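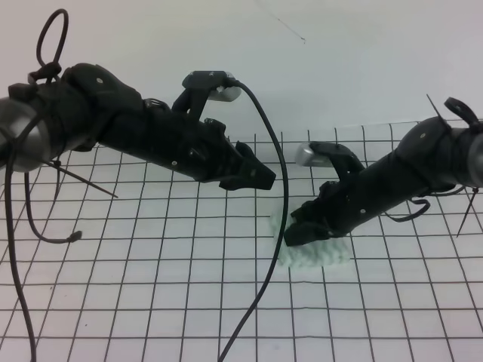 Equipment plan: second report to the fund, June 2021

We have spent little of the grant so far, and this report asks for more caution with what remains. Bralberg's quote for the next stage covers a further pair of arms with fingered hands, at a price that leaves us 574 pounds for everything else. That won't cover cables and straps, let alone a repair.

The sales talk was all about dexterity. Our work at Tinitham is small cloths on a gridded surface, and I am not convinced that we need every finger on the price list.

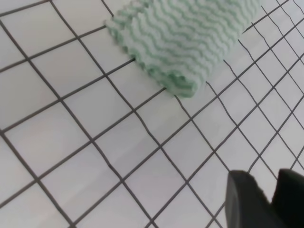 What we would buy instead

One simple two-finger gripper, with a wrist camera, on a service contract we can read. Ezzat have offered a loan until November. Their figure of 100 cloth pick-ups an hour came from their own showroom and I would give it no weight until we have repeated it at Storkthorpe. 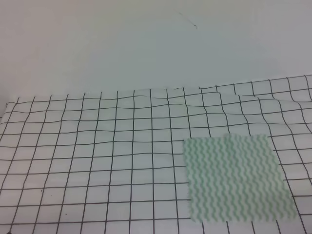

Report by the equipment lead, Tinitham workshop

Smaller items are easy to leave out of a budget. The grid sheet wrinkles, and a flatter one should be costed now – so should a way of fixing it down. I have put aside 10 per cent for this kind of thing. Bralberg's quote allows nothing.
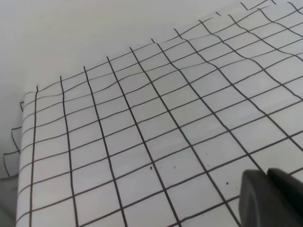
Training is the other gap. Both suppliers say 20 hours per operator, and neither would put that in writing. Until one of them does, I recommend that the second payment is held back and no order is signed.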